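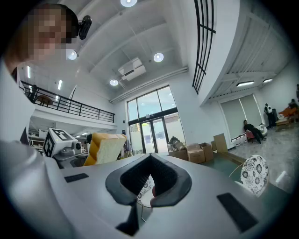

Wumpini Osei
Fiction editor, Skamlow

BREAD, UPRIGHT

The toast was for Cecilia. Everything that morning was for Cecilia, and she was late.

Big room, the Appiah place. Went up and up. White beams, lights sunk in between them, a cold breath from the unit on the ceiling. You could shout in there and your own voice came back a bit posher. I didn't shout. I stood at the table with a loaf from Jellico and a knife I didn't trust and cut it thick, the way her mother used to. Thick as a doorstep. Then I held a slice up on its end to see if it would stand.

It stood. Fell over. Stood again.

"What are you doing," said my brother, behind me, against the wall.

"Seeing."

"Seeing what?"

"If it stands."

He went back to his phone. Crumbs on my sleeve, white sleeve, stupid choice. Three slices done and the loaf already looking sorry for itself. I wanted the crust golden all the way round and one side had gone pale so I turned it to the wall where she wouldnt see.

She'd been gone since May. Cledadville, on the slow boat, and then a job there, and then a letter that was mostly about the job. They paid her 2,000 a month and took 1,699 of it back for a room with no window. She wrote that down like it was the weather. At the bottom, tiny — the bread here is sweet, I can't eat it. That was all. No love, no see you soon. Bread.

So. Bread.

Butter out, too hard. Put it by the kettle. Kettle not on. Put the kettle on. Chairs straight, the patterned one pulled round so she'd face the door and not the sink. Then back again, because who wants to face a door when they've only just come through it. My brother watched me move it twice and said nothing, kind of him.

Jam? She hated jam. Or I did. One of us did.

I practised. Hello Cecilia. Hello, you. Cecilia Asante, as I live and breathe. All of them awful, and the room gave each one back to me from upstairs.

Then the gate. Then feet, quick ones, she never could walk anywhere. And me with nothing ready, butter like a brick, toaster not even pluged in, and one slice of plain white bread in my hand, held up straight like a ticket.

She stopped in the doorway. Bag still on her shoulder. Thinner, hair all wrong.

She looked at me. She looked at the bread.

"Is that from Jellico?" she said.

I nodded. Couldn't do the hello, any of them.

She dropped the bag and came across that whole enormous floor and took it out of my hand, no plate, no butter, and bit the crust off the top — and stood there chewing with her eyes shut, and my brother, for once in his life, put his phone away and went to plug in the toaster.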